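Handling Soft Items: Comparing Hand-Held Grippers
Notes for session 3

Read these before the practical on Saturday. The session compares two hand-held grippers, the Gresura and the Tridotlow, on cloth and other soft items. Both carry a camera close to the fingers, and both write to the same Steltorum controller log.

Soft items are harder to compare than blocks or cups. A cloth has no fixed shape, so two attempts at the same grasp never start from quite the same place. For that reason each group makes 48 attempts per gripper, and scores them on the Zwane sheet.

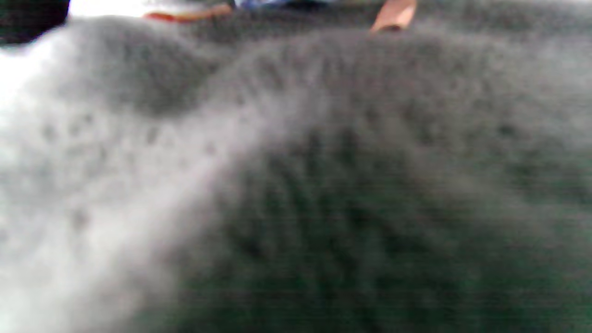
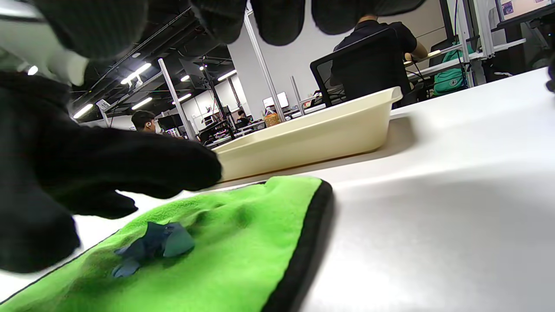
The first thing to compare is how much the camera can tell you at each distance. Near contact, focus is usually lost and you have only coarse cues to work with. On grey knit, the rows of small dark holes can still be made out through the blur, and they bend where the fabric bulges, so they give some idea of the fold. From further back the outline does more of the work: a lime-green cloth on a white table is easy to separate, and its black binding marks one edge clearly. Write down which of these cues you relied on for each attempt.

Keep the approach angle the same for both grippers. If you change it, start the set again.

Last year's log held 2,159 attempts, of which 1,610 were usable. Most of the rest had no start marker — press the button before you move, and check that the counter has gone up.

Bring your completed sheet to the next session. Plot score against approach height, one line per gripper, with the axes labelled.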